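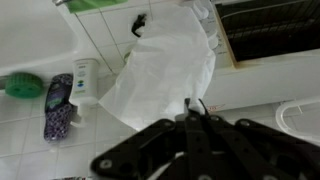

Can a robot learn to carry a plastic bag without knowing what shape the bag is? It can most of the time, as long as it pays attention to the small piece of bag between its fingers and gives up on the rest.

That sentence took our group most of a year, so I'm going to get a thread out of it.

Background for people who have a normal job: the usual way to handle an object is to estimate its shape, pick a grasp, and go. Mugs are great for this. A mug on Sunday looks like the mug you trained on. A plastic bag has a new shape every time someone opens a door.

Our first system tried to do it properly. It built a full surface model of the bag, updated it as the bag moved, and planned on top of that. It was beautiful in the slides. It dropped the bag.

It also did this slowly, so you had time to hope.

Success rate of the proper version across our home trials: 15 percent. Ruth Bermúdez suggested we call it a strong baseline. I would like it on record that she was kidding and that it's in the draft anyway.

The version that works better is called Mirach. It takes a tight crop from the wrist camera, centered on the fingertips, and predicts one thing: is the pinched film staying put or sliding? That's the whole output. My mother could read the output.

We call that crop the neck view, after the spot where the film bunches up above the fingers. When the neck is gathered into a twist like it is up top, the billowy part can flop wherever it likes. The policy doesn't look at it.

If the neck starts to slide, the controller slows the arm first and squeezes second. We had it the other way around until March. Squeezing first is what a nervous person does with a bag, and you get similar results.

"Why not just squeeze hard the whole time?" Go ahead. Thin film slips out from under a hard pinch when it's only caught by one fold, and then you've got a gripper closed very firmly on air. We have a lot of footage of that.

The slow-first rule was Wubit Gebremichael's idea. She wrote it on the back of a parking receipt and it beat two months of my reward shaping. I've asked her to stop parking.

Training data: 80 demonstrations, all by hand guiding, all in real rooms. Small by today's standards. The trick is that the neck view throws away nearly everything about the room, so one pinch in a kitchen looks a lot like one pinch in a bathroom.

Bathrooms deserve their own post. White bag, white tile, white tub, bright even light. The old surface model had to find the outline of a white thing against several other white things, and it would sometimes confidently include the floor.

The new one has a big advantage there. Between two black fingers, a white bag is about the easiest thing in the house to see. I'd love to claim we planned the finger color. The supplier only had black.

Test set: 292 trials, in homes that weren't in the training data, with bags that weren't either. Mirach finished 69 percent of them. "Finished" means pick up by the gathered end, carry, set down where told, bag still in the fingers until release.

A reviewer on the earlier version asked if 69 percent is good enough for a product. It is not. If your groceries made it home 69 percent of the time you'd move closer to the store.

What goes wrong now is more interesting than what went wrong before, which I'm told is the definition of progress. Biggest group: the pinch is fine, the neck view is calm, and a loose flap of bag snags on something down at floor level. The policy never sees it coming because we told it not to look.

So yes, the thing we're proudest of is also the main cause of failure. Nilton Muñoz has a figure showing this and he keeps making it larger.

Second group is handles. Our grasp starts from a gathered end. Give it a bag with both handles standing up politely, the way a bag is meant to be held, and it goes straight past them for a fistful of the side.

Third group is empty bags. They weigh nothing, so anything that moves air moves the bag. One trial in the Jeltcombe apartment was lost to a ceiling fan. The fan is not credited as an author.

We ran an ablation where we gave the policy the full wrist image back, everything in view. It got worse in new homes. It had learned things about the training bathrooms that are true only of the training bathrooms. Signe Engström calls this "knowing the neighborhood."

We also tried feeding it both views, cropped and full. Slightly better on snags, worse on everything else, and training took long enough that I learned to bake. I'm not convinced we did it right, so it's going in the appendix with its head down.

Next on the list: a cheap second check that watches only for the flap catching, and stays quiet otherwise. Prasetyo Lumenta has a prototype. So far it's quiet. We haven't worked out if that's good.

Things I'm not claiming: that this works on wet bags, on two bags at once, or on the heavy woven kind. We tried the woven kind for an afternoon and the gripper made a noise I'd describe as an opinion.

Draft goes up once Ruth and I agree on the title. Mine had a pun on "neck." Hers has the word "localized" in it twice. She's winning.

Replies are open, and if you have a bag you think will break it, I'd like to know what kind.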